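Moved my seed swap stuff out of the hall cupboard in January and finally worked out a system. Posting it in case it helps anyone else in Deltstead with an allotment and a bad memory.

1/ Tomatoes and chillies first. They need the longest indoors, so they go on the back bedroom windowsill. I have 11 kinds of tomato, which is too many for one plot.

2/ Peas and beans stay in paper envelopes. I tried jars last year and the beans went mouldy.

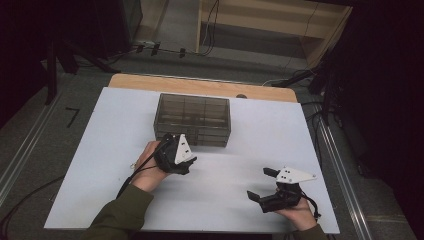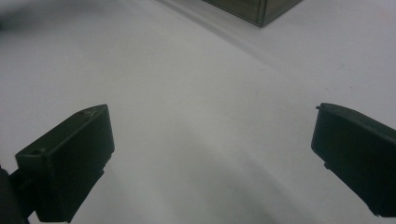 3/ Junhao Jin on the Warneck plots sorts his by sowing month and not by plant. I've copied him. Carrots get split between March and June, and lettuce turns up nearly everywhere. A see-through box divided into a grid, like the smoky grey one, suits this well as you can check a month without lifting the lid. Write the year on every packet too. Parsnip seed over a year old is hardly worth sowing.

4/ Leeks: 600 seeds in the packet I bought. I'll use 19. If you want some, ask.

5/ Dong-geon Gil is after climbing French beans and has spare kale. Reply here and I'll pass it on.

6/ Still looking for a decent short carrot for heavy clay. The last lot all forked.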